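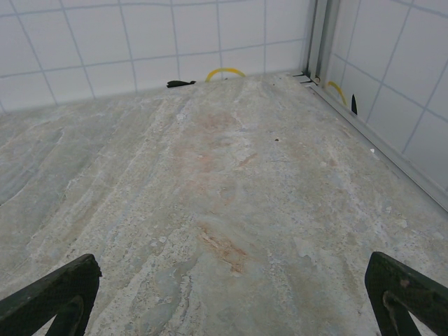
**Small Rooms, No. 13**

Today I write about the gray counter with the tile wall behind it. Many of you asked about the orange color in the middle. I looked at it for a long time before I decided what to do.

---

There is a cloudy orange patch, and closer to the front a thin streak the color of rust. The streak follows the lines in the pattern, so for a long time I believed it belonged there. Maybe it does. I am still not sure.

---

My rule for a mark I don't understand: mild soap first, a soft cloth, then wait until the next day. No vinegar and no lemon. My neighbor in Tapley used lemon on her marble shelf and now it has a dull ring that she covers with a plant.

---

The white tub is for the washing of small things. I like a low tub on the counter more than a deep sink – my back is happier, and I don't lose the teaspoons.

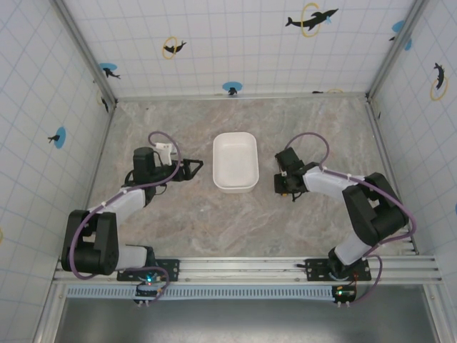

Yamila Quezada asks if the dolphins on the wall will stay, or if they must go before the walls are cleaned. She had fish stickers in her bathroom in Rilgate and the glue was harder to remove than the fish.

---

They stay! I wipe over them with a damp cloth, from the middle of the sticker to the outside, so the edges don't lift. The ones with yellow rings are my favorites.

---

Back to the tub. Light gray smudges on the bottom of white plastic are often only from metal things sliding on it. I use baking soda with a little water and rub in small circles.

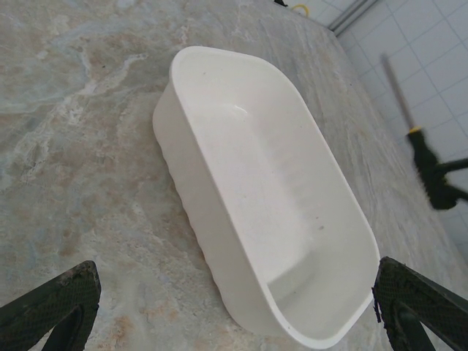
For the ribs on the outside I take an old toothbrush, and I go up and down, never across. Then I rinse the tub and turn it over on a towel – the rolled rim likes to keep water.

---

Next time I will write about grout. If you have a good brush for thin lines, please tell me the name of it.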